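The Night Desk at Posengate

December
By the night clerk
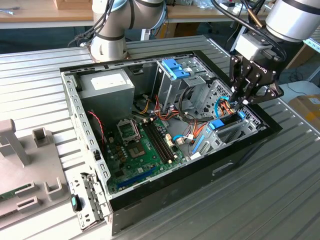

A desktop tower on its side, panel off.

The ferry office at Posengate closed to the public at nine, and after that I had the place to myself until the morning boat. My job was to answer the phone, which rang twice a week, and to keep the passenger list for the Pitbridge crossing. The list lived on the computer under the counter. When the computer quit, the list quit with it.

It quit on a Saturday. I pressed the button and got a click, then nothing. I pressed it again and got the same click. The repair shop in Ponce said they could have a look at it after the weekend, and I said the boat left at six in the morning, and the woman on the phone said she was sorry to hear that.

So I went to the back room and found the old ledger.

It was a green book with a cracked spine, and the last person to write in it had stopped in the middle of a page. The lines had numbers printed down the side. The last one filled in was 2,877. The name next to it had been blotted by something, coffee or rain, and all I could read was the destination, Vekar, and one word after it in the same hand. The word was "waiting."

We hadn't run a boat to Vekar in my time. There was still a pier over there, I'd heard, but the town had moved up the hill after the flood and people took the bus.

I wrote the date at the top of a clean page and got out the phone bookings, which I had on scraps of paper, and started copying them in. A family going to Pitbridge. A man with a piano stool. Two nurses coming off shift. My handwriting was bad. I'd forgotten how much your hand hurts.

At half past eleven there was a knock on the glass.

She was an old woman in a brown coat, buttoned wrong, with a suitcase that had a belt around it. I told her we were closed. She said she knew that, she only wanted to know if the Vekar boat was running yet.

"There isn't one," I said. "There's a bus from the square at eight."

"I get sick on the bus," she said.

It was cold out, so I let her in. I made tea on the hot plate and she sat on the bench under the timetable with her suitcase between her feet. She looked at the ledger on the counter.

"You've gone back to the book," she said.

"The computer's broken."

"I was in the book."

I turned back to the old page and brought it over to her. She took her glasses out and put her finger on the blot and left it there a while.

"They said when the boat ran again they'd call the names in order," she said. "Then somebody told me it had all been put on the computer. I telephoned. They said I wasn't on it."

I didn't know what to say to that. I'd probably been the one who answered. I asked what was in Vekar, and she said her sister had been, and now a house was, with a stove in it that she liked.

The captain of the morning boat came in at five, stamping his boots. He was a man who didn't like questions before breakfast, but I asked him anyway. How far out of the way was Vekar? He looked at the woman, who was asleep sitting up, and then at the ledger.

"Is the pier any good?" he said.

"I don't know."

"Twenty minutes," he said. "If it's calm."

It was calm enough. I woke her at a quarter to six and carried the suitcase down myself. It weighed almost nothing. The man with the piano stool let her sit on it — the benches were wet — and the nurses moved over to make room out of the wind.

I went back up and found line 2,877. I crossed out "waiting" and wrote "boarded" and the time. Then I washed the two cups and sat down by the phone.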